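Le canapé, la série et moi

Samedi soir, j'avais prévu de regarder un seul épisode de Dornen. Un seul ! Vous connaissez la suite : à trois heures du matin j'attaquais le cinquième, un plaid sur la tête et le thé oublié sur la table basse.

Il faut dire que la nouvelle comédie de la plateforme Plostex a tout pour me plaire. Une troupe de stand-up fauchée, un théâtre de province de 344 places (presque jamais remplies), et un patron, le vieil Olszewski, qui refuse de vendre les murs à une chaîne de salles de sport. Les vannes fusent, les silences aussi, et ces silences-là m'ont fait rire encore plus fort. La scène de l'audition, avec son ventriloque enrhumé, je l'ai repassée trois fois.

J'ai un peu moins aimé l'épisode 4, qui s'attarde sur une histoire d'amour dont on devine la fin au bout de deux répliques. Et puis 70 minutes pour le final, c'est long, même quand on aime.

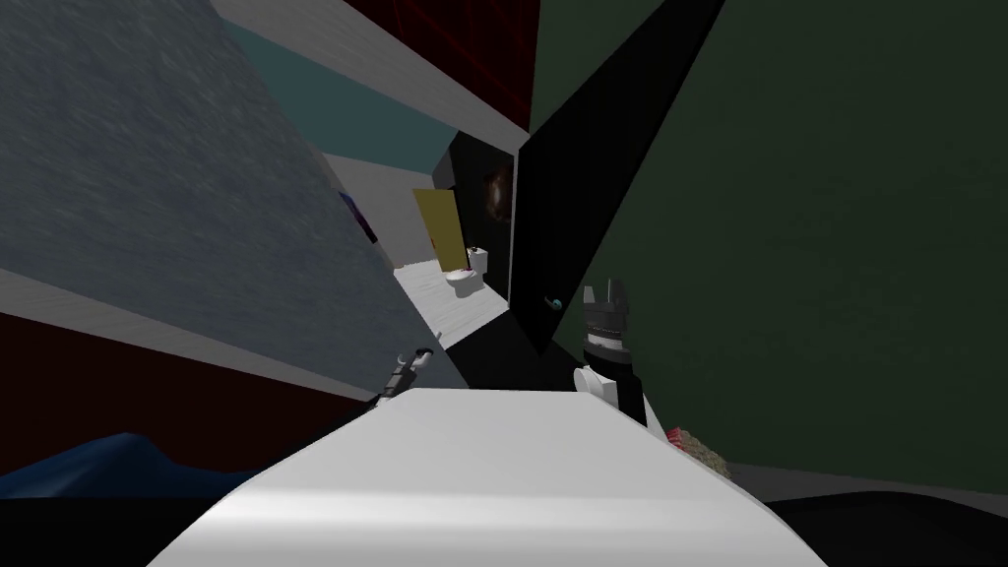
Texte : Sneha Malhotra | Rubrique Écrans

Reste la vraie surprise, Birine, la petite qui tient la caisse et qui note les blagues des autres dans un cahier à spirale. Son premier passage au micro dure à peine deux minutes, elle bafouille, elle perd son fil, elle repart… et j'avais les larmes aux yeux, bêtement, toute seule dans mon salon. Vivement la saison 2 !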